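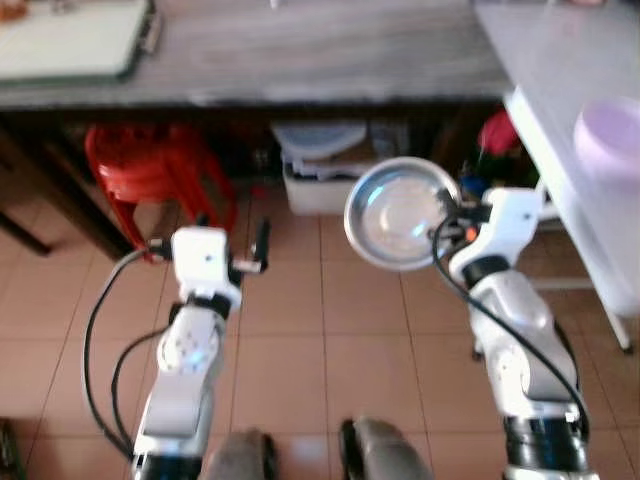
My aunt left me her kitchen and a list. The rest of the apartment went to my cousin Jawad, who only wanted the bedroom for his drums, so really I got the whole ground floor of Zerness Court number 4, pink tiles and all, plus one sheet of paper taped inside the cupboard door that said WHAT GOES WHERE in her big square handwriting. It was dated 26/11/2021 and it had a lot of crossing out.

I'm not a tidy person! I moved in that August with two suitcases and a plan to ignore the list. Then I couldn't find a single spoon for a week and I gave in.

"Steel dishes on the long table," I read out to Ankica from upstairs, who had come down to borrow an onion and stayed until dinner. "Bowls for guests on the light table. Stools UNDER, not beside."

"She made me sit on the red one once," Ankica said. "For bad behavior. I was fifty."

So we put the red stool under. Then we got to the part of the list that said Corner By The Window, and the handwriting got smaller, as if she'd been whispering.

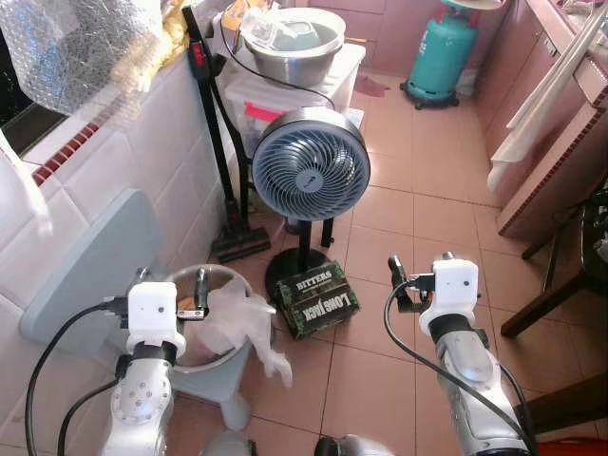 The corner by the window, fan and all.

The list had the bucket down as "bucket, with bag, always with bag." It had the vacuum down as "behind fan." And it had the green and black box down as "Kamran's. Do not throw out. Do not open. He will come."

"Who's Kamran?" I said.

Ankica looked at the onion. She has a terrible face for secrets, it goes pink to match the floor. "Kamran Shaikh," she said finally. "He worked at Nelix with her, the button place. He used to come and eat here. Then he moved to Skorness and he didn't."

"When was this?"

"2000? Your hair was in those clips."

I did the math and sat down on the floor. My aunt had been sweeping around a man's box for longer than I'd had a job – and she'd put it on a list so that I'd sweep around it too. I picked it up. It weighed hardly anything. I put it back exactly where it had been and then I nudged it a little, so it would look as if I hadn't touched it, and Ankica said that was worse.
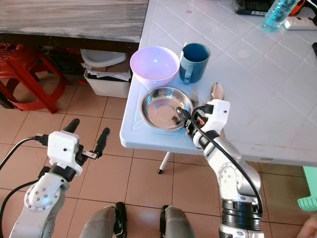

The Guest Bowls

I wrote to him, of course I did. There were about 40 Shaikhs in the Skorness directory and the third one wrote back in pencil. He came on the early bus with a cake from Yordanov's tied up in string, a tall man with enormous ears, and he stood in the doorway and wouldn't come in until I told him he could keep his shoes on.

"She'd never have said that," he said.

"No," I said. "Take them off, then."

He did, and he looked so much happier. I gave him tea in the blue mug and lentils in the steel dish, and he ate the way you eat in a house you used to know, without looking for anything. He reached back for the spoon drawer before I'd thought of offering. There were crumbs everywhere afterward and I left them there, list or no list.

"You moved the long table," he said.

"I didn't!"

"A little. It used to catch my elbow."
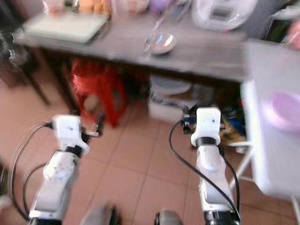
I asked him about the box when the tea was gone. I'd been practicing something casual and it came out as "so do you want your box or what," and Ankica, who had come down about another onion, kicked me.

He turned around and looked at it for a good long time. Then he asked if he could see the list, so I peeled it off the cupboard door and he read it top to bottom, crossings-out included, with his finger under the words. At "He will come" he stopped and read it again.

"It isn't finished," he said. "She hasn't put where the cake goes."

He borrowed my pen and wrote it in at the bottom, quite small. Long table, left end. Then he folded the string from the cake into a neat loop, put it in his pocket, and asked me what time we usually ate on Sundays – well, what time she had – and I said I'd have to check the list.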